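Folding talk, Trestby library, Saturday, 14 slides

Okay, get the clicker working first. Water on the left. If the room is still filling up, tell the one about the fitted sheet and the dog. Otherwise go straight in.

Hi everybody, thanks for giving up a Saturday morning to hear a grown woman talk about laundry. I run the Grullow blog, which started as a place to complain about my closet and is now 191 posts long, and the question I get more than any other is how to fold a hoodie. So that's the talk! Sweaters and towels get a few minutes at the end if we have them, and we probably won't.

(Slide 2. Ask for hands: who folds clothes straight out of the dryer? Who has a chair? Everyone knows what the chair is. Wait for the laugh.)

I had a chair for years. Mine was a nice chair, too, a green one from my aunt, and I don't think I saw the seat of it the whole time I lived on Beltrán Street. What got me off the chair was moving the job to a table. I had always folded on the bed, and a bed is soft and it's low, so everything sinks and your back hurts and you end up shoving the pile over to one side at bedtime. A table at hip height changes the whole thing. You can pull a hem and the rest of the shirt stays where you put it.

(Slide 3, table heights. Don't read the numbers out. They can read.)

Now, the pile. Most people pick up the top item and start folding in the air, chin on the collar, you know the move. What I do is drop one thing on the table and spend a few seconds just finding it. Where's the neck? Where are the cuffs? With a T-shirt you can tell right away. With long sleeves and a hood it can be anybody's guess, and I've had a sleeve in my hand and sworn it was the bottom hem. 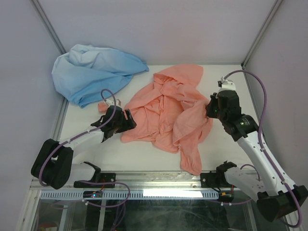
So find the hood first. It's the thickest, floppiest part and it tells you which end is up. Lay it away from you, at the far side of the table, then go looking for the sleeves, one at a time. Pull each one out flat to the side before you touch the body. People always want to smooth the middle first, and then they pull out a sleeve and wrinkle the middle all over again. I did that for 21 posts' worth of tutorials before a reader pointed it out. Very politely, I should add.

(Demo. Use the gray one, NOT the one with the drawstring that came out.)

Sleeves out, front down, shake the bottom edge once. Fold one side in to the middle, sleeve straight down along the body. Other side the same. Then the hood comes down flat over the back like a little envelope flap, and you fold from the bottom up in thirds. If it stands up by itself you did it right. If it falls over, who cares, put it in the drawer.

(Do it again slower. Let somebody from the front row try. Leave the mic on the stand this time.)

A word about doing more than one thing at once. I like having the next item nearby, but pushed off into a back corner so it isn't tangled up with what I'm working on. Two pieces on the table is my limit. Once there are three, I'm matching socks somehow and the hoodie is on the floor.

Colors, since somebody will ask: I sort by who wears it and never by color once it's clean. My sister sorts by color and her drawers look like a paint store. Gorgeous. She can't find her running shirt.

(Slide 9. Skip 10 and 11 if it's past 11:30.)

Folding boards. I've tried the Lelel one and I liked it fine for T-shirts. For anything with a hood I went back to my hands after 2 loads, mostly from impatience. If you have kids who want to help, get the board, they love the flapping.

(Towels if there's time. Questions. Remind them the handout is by the door and that the coffee has to go back to the kitchen before noon.)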